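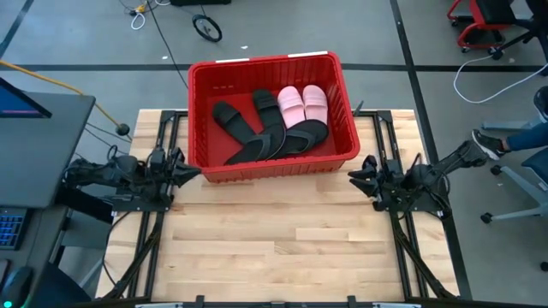
The right arm on our Kerslake bench has started letting go of its gripper in the middle of a run, and I'd be very grateful for some help because I have been going round in circles with it since before the holidays. By "letting go" I mean that the gripper motor drops out and the fingers go slack, while the rest of the arm carries on along its path quite happily, as if it were still holding something. The job is a footwear sorting one: slides and flip-flops come out of the red bin at the far edge of the table, one at a time, and get set down in pairs on the bare wood between the two arms. The black flip-flops and the black slides can both set it off, and so can the pink slides with the wide ribbed band, so I don't think I can blame any one shoe. The left arm does the same work with the same settings and has never once done it.

Ticket subject: Right gripper loses torque mid-run, arm keeps moving
Product: Ostero bench pair, Cenwood control software
Raised by: Kyu-ri Shin
Opened: Wednesday, January 2, 2019
Priority: High (I'll explain why further down)
Status: Open, waiting for customer

What happens

The gripper closes on the strap, lifts, and somewhere on the way out of the bin the motor reports an overload and switches itself off. Cenwood shows the overload in the log but doesn't stop the arm or sound anything. The shoe falls, the arm travels to the drop point, opens fingers that are already limp, and goes back for another. The only way to get the gripper back is to power the whole right side down and up again.

From the log, last bad run:

cycle 300 right gripper load normal
cycle 337 right gripper load high, warning
cycle 337 right gripper overload, torque off
cycle 338 right arm move complete
cycle 338 right gripper no response

The earlier bad runs in December went on a good deal longer before it showed up, one to cycle 1,364 and one to cycle 1,953, so it does seem to be getting worse.

What I've tried

1. Swapped the gripper motor lead for a new one. I was rather pleased with this idea and it made no difference at all.

2. Reseated every connector along the arm and followed the cables round the joints with the arm moved by hand. There's a spot near the wrist where the cable pulls a little tight when the arm reaches over the rim of the bin. I gave it more slack, and the next run was fine, and the one after that wasn't.

3. Changed the Danent power supply on the right for the one on the left. The fault stayed on the right.

4. Lowered the closing force in Cenwood by a couple of notches. It held on longer but then it began dropping the flip-flops, whose straps are thin and don't give it much to hold.

5. Reinstalled Cenwood. (I know, I know — but you would have asked.)

Why I've marked it high

A dropped sandal is no great matter. What worries me is that the arm keeps moving after a motor has dropped out, and that reaching in to rescue a shoe is exactly what a person wants to do at that moment. I did it myself the first time, and the arm came back towards my hand for its next pick. It didn't touch me, but I've told everybody at the bench to press the stop before reaching in, and we've turned the speed right down for now.

Reply from Ostero support

Hello Kyu-ri, thank you for such a thorough report, and I'm glad your hand is all right. Please leave the right arm switched off until we've sorted out the second part of this.

On the gripper, your swaps point to the motor itself or to something stiff in the finger linkage. With the power off, could you open and close the right fingers by hand, then do the same on the left, and tell me whether they feel different? Please look at the screws nearest the finger pivots too. If one has been done up too tightly, the motor works hard just to close and warms up bit by bit over a run.

On the arm carrying on, there is a setting in Cenwood under Faults called "Stop on any motor". It is set separately for each arm, and a reinstall keeps the old value. Would you let me know what yours says on each side?

Reply from Kyu-ri Shin

You were right to ask! The setting was on for the left and off for the right. I've no idea how long it has been that way, and I'd have sworn I had checked both. It's on for the two of them now. I tested it by unplugging the right gripper motor during a slow run with nothing in the fingers, and the arm stopped straight away.

As for the fingers, the right ones are definitely stiffer, with a gritty patch about halfway closed. Backing off the pivot screw helped with the stiffness but the gritty patch is still there, so I suspect a gear. Could you send a replacement gripper motor, and tell me whether the pivot screw needs thread lock when it goes back in? I'll keep the right side switched off until the part comes and do what I can with the left.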